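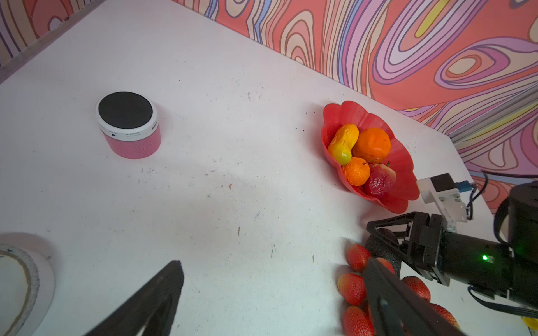
Artificial fruit is any imitation of fresh fruit made for display, teaching, play or practice. It has been modelled in wax, plaster, stone, papier mâché, glass, soap and, in the last hundred years or so, in plastics and foams of every kind. The best pieces are a delight – they copy the blush on a pear, the dimples of orange peel and the slightly crooked way a stem sits in its hollow.

Materials

Wax was long the favourite for fine work, as it takes colour in thin layers and lets a little light through, much as real skin does. It also softens on a sunny windowsill, and many old pieces have lost their shape that way. Modern fruit is often a hollow plastic shell or a light foam core with a painted coat. Soft versions are moulded in one piece and give under the fingers, and they are popular for young children. Leaves and stems are usually made separately and glued in, and they are the first parts to go missing.

Surface and colour
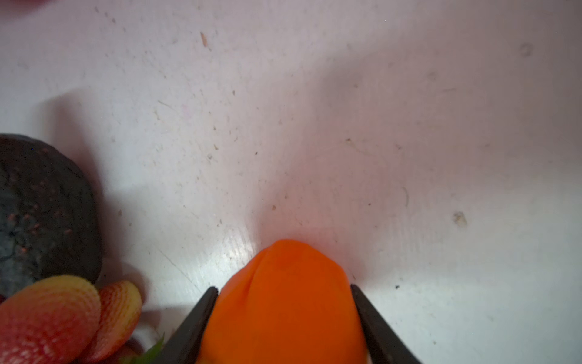 Avocados are a wonderful test of a maker's skill. A real one is never a single flat green, and its skin is pebbled all over, so a smooth casting looks wrong at once. Good imitations build up the surface first and add the colour afterwards, in spots and washes. A dark grey skin with a network of fine raised lines and many small reddish-brown specks is very convincing, and it looks better still beside something smooth and bright orange, where the two finishes show each other off.

Citrus fruit relies on its pores, which must be shallow and uneven. Apples depend on streaking, from yellow into red, and on a gloss that stops short of looking varnished. Lychees are harder still and are nearly always sold as a bunch, with the small bumpy fruits wired or glued to a twiggy stem.

Display 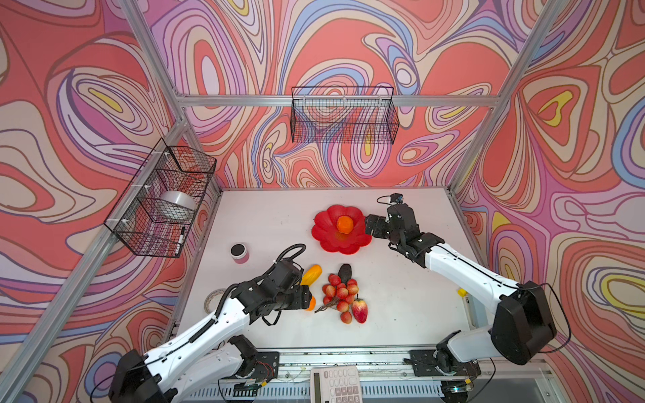
By Zeyu Tang
Household Objects section, January 2019

The fruit bowl is the classic setting, and shaped dishes suit it beautifully. Scalloped plates and bowls, with an edge like flower petals, hold round fruit in place and frame it well. A single orange in the middle of a red dish can be as striking as a heap. Mixed groups work best when the sizes differ: a mango, an avocado and a small orange fruit have more life together than a row of matching apples.

Collecting

The Praston collection at Bidthorpe holds 98 pieces, most of them table fruit from the Denow workshop. Roughly 20 are pears, including two with their original paper labels. Visitors are allowed to handle a tray of duplicates, and it is well worth asking for.

Care

Dust is the main enemy and settles quickly in textured skins. A soft, dry brush is enough for most pieces. Plastic fruit can be wiped with a damp cloth, but wax and papier mâché should be kept away from water. Loose leaves are best saved in an envelope until they can be glued back.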